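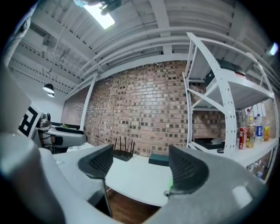 White tables show everything, don't they? I've lived with a white kitchen table for 11 years now and I still love it, but I've had to learn a few things to keep it looking like a table and less like a record of every meal we've eaten. People keep asking me what I use on it, so I've put it all in one place (and then wandered off into the worktop and the chopping boards, sorry).

Everyday wiping first. I use a well wrung-out microfibre cloth, warm water and one small drop of washing-up liquid in the bowl. One drop! I used to squirt it straight on the cloth and then wonder why the surface went smeary and grabbed every crumb going. That smeariness is soap that hasn't been rinsed off. If yours has it, go over the whole thing twice with plain warm water and then dry it with an old tea towel, and you may find you had a perfectly good table under there all along.

Do dry it, by the way. I skipped that bit for years and it makes more difference than any spray I've bought.

Tea and coffee rings

Bicarbonate of soda and a little water, mixed to something like toothpaste. Dab it on the ring, leave it 13 minutes (the length of the kitchen radio quiz, I don't suppose 12 would hurt), then wipe it off gently with a damp cloth. No scrubbing. Bicarb is mild but it's still gritty, and on a shiny surface you can dull a patch if you go at it. Try it somewhere out of sight first, and don't put it on anything lacquered or painted that you're fond of.

Turmeric

Ah. Turmeric. Get to it quickly with washing-up liquid and warm water, and then move the table so the stain is in the sun. I mean it, sunlight fades turmeric beautifully. We had a yellow splodge the size of a saucer after a curry in May, and after 2 bright afternoons by the back door I couldn't find it. If your table won't go near a window, bicarb paste a few times over will take the worst away. Please don't mix bleach with vinegar or with any other cleaner because you're cross with a stain. I've been that cross, I do understand.

Pen and crayon

Biro comes off most wipe-clean tops with a bit of surgical spirit on a cotton bud. Work from the outside of the mark inwards or you'll have a bigger, paler mark. Crayon wants softening: a warm (not hot) damp cloth laid on it for a minute, then wipe. Those white sponge erasers do work, and I keep a packet under the sink, but they're a very fine abrasive, so they're my last resort and never on gloss.

Edges

The edge is where the grime lives. Sleeves, sticky hands, the lot. I run a cloth along the underside of the edge with my thumb every time I do the top, and once a month I go round with an old soft toothbrush. If you've got a rounded edge it's a doddle. If yours has a strip stuck on and it's lifting, keep water away from it until you've glued it down. I did ours with contact adhesive and a row of masking tape to hold it, left overnight, and it's still on.

Hot pans

Trivets, always, even for a minute. I keep two on the table permanently so there's no hunting for one with a full casserole in my hands. A cork mat is fine for mugs but I wouldn't trust a thin one under anything straight from the oven.

Chopping boards, while I'm here

Half a lemon and a handful of coarse salt, rubbed over a wooden board and left a few minutes, gets rid of the onion smell. Rinse, then stand it on its edge to dry so the air gets at both sides. Oil it when it starts to look thirsty. Food-grade mineral oil, not olive, which goes sticky and whiffy (ask me how I know).

And cloths. Mine go in the wash at 60 with the tea towels and no fabric conditioner, which clogs microfibre up something rotten. Any cloth that still smells after that goes down to the garage for bike chains and paint tins.

I still haven't found anything that shifts old beetroot from a grout line, so if you've cracked that one, do leave me a comment!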